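3.2 Working rules for recording in furnished rooms

The rules in this section were written by Oratile Matlala and Hafiz Saragih after the pilot sessions at the Gramton flat, and were revised once before the main collection began. They cover bed tasks only. Rules for kitchen work are given in Section 3.4, where the hazards are different and the operators work to a separate sheet.

Each session involves one operator and one observer. The observer stands within reach of the stop button and has no other duty while the arms are powered. In the pilot we let the observer keep the written log as well, and found that the log was often filled in while the arms were moving. The log is now completed between episodes, with the arms parked.

Before the first episode the observer checks four things: that the base is braked, that the cables run clear of the joints through the full reach of both arms, that both grippers open and close on command, and that the bedding is in the start state named on the task card. A start state is a short written description, for example 'mattress bare, one pillow against headboard'. We do not ask for the bedding to be smoothed or squared up. Aiman Wibisono argued for this early on, on the grounds that people do not leave beds tidy for a machine, and the group agreed.

Contact with soft goods needs its own rule. A pillow or cover may be pushed or gripped at any point, but hard parts of the furniture may not be used to steady an arm. Headboards are the main concern. Tufted ones with buttons or other raised trim can catch a finger, and the operator is told to approach the pillow from its free side where there is room, and to slow down where there is not (Figure 3). 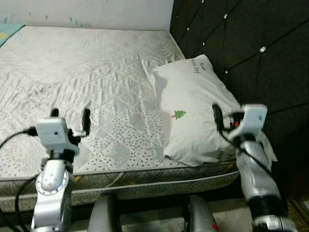 Figure 3. Pillow task on a bare mattress, seen from the head camera. The right gripper is against the pillow, close to a tufted headboard; the left gripper is open above the mattress.

When one arm is in contact, the other is held over the bed, clear of the first arm's path, with its gripper open. We considered asking for the idle arm to be parked at the side of the base. This made two-handed steps slow to start, and in the Skokum room there was too little space between the bed and the wall to do it safely.

An episode is stopped and marked as void if a finger catches in stitching or trim, if a cable is pulled tight, or if anyone other than the observer enters the marked area. Dropped or badly placed items do not void an episode - they are kept and labelled as failures. Azlan Entili reviewed the labels at the end of each day and returned any that did not match the log.

Operators work for no more than two hours without a break. The limit was set by agreement with the operators themselves and is not taken from any published standard. Eusebio Rivas kept the record of breaks and of all stops, including those made in error. A stop made in error is never counted against the operator or the observer, and the sheet says so in its first line.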